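Range hood or over-the-range microwave in a small kitchen?

plornthorpe_pete
We're redoing the kitchen in a 722 square foot condo and have to pick in the next couple of weeks. Gas stove, 30 inch opening, one outside wall. The contractor (Mathias Kitchens) says put the microwave over the range and get the counter back. My wife wants a real hood vented outside. We fry fish a lot. Anyone lived with both?

gravyboat77
Lived with both. The hood wins on smoke and grease by a lot. The microwave fan on ours was loud and it only caught what came off the back burners. The front ones went straight up past the door and onto the ceiling.

tall_order
Depends on the kitchen. I had 3 feet of usable counter before we moved the microwave up. A countertop unit would have taken most of it. I'll put up with a weaker fan for that.
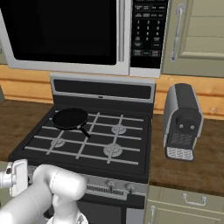
Also, you can vent an over-the-range unit outside. Most people don't bother and leave it recirculating through the charcoal filter, then complain that it doesn't work. Check which way the blower is facing before it goes up. Ours shipped set for recirculating and the installer had to take it back down and turn it.

gravyboat77
Ours was vented outside. Still missed the front burners. It isn't deep enough to cover them.

tall_order
Then cook on the back burners when you fry.

gravyboat77
With a 12 inch skillet on a 30 inch stove? It doesn't fit back there with anything else going.

Betora_Mom
One thing to think about is height. I'm 5'1" and I don't like lifting hot soup down from over a lit burner. My kids can't reach it at all, and they're the ones who use it most. We ended up putting a small one on a shelf in the pantry. There was already an outlet in there.

plornthorpe_pete
Pantry is a thought. Ours is narrow but I could lose a shelf. What did you do about air around it?

Betora_Mom
Left 3 inches on each side and more on top. The manual gives the clearances. We leave the pantry door open when it's running.

ductwork_dan
I hang ducts for a living. Before you decide, find out if the building lets you cut through the outside wall. A lot of condo boards say no, and then you're recirculating whichever one you buy. Get it in writing. If they say yes, keep the run short and use rigid metal duct, not the flex stuff. Every elbow costs you airflow.

plornthorpe_pete
Good point, I assumed it was fine. Will email the management company tonight.

okolden_renter
My last place in Okolden had the microwave above the stove and I never had a problem. Replacement grease filters were cheap. I ran them through the dishwasher once a month and it pulled fine. I don't deep fry though.

gravyboat77
Not deep frying is the whole difference.

plornthorpe_pete
Update: management says one wall vent is allowed, 6 inch max, and there's a $147 review fee. Leaning toward the hood with the microwave in the pantry. Measuring the shelf this weekend.

Contact us | Copyright Plornthorpe Home Forum | Back to top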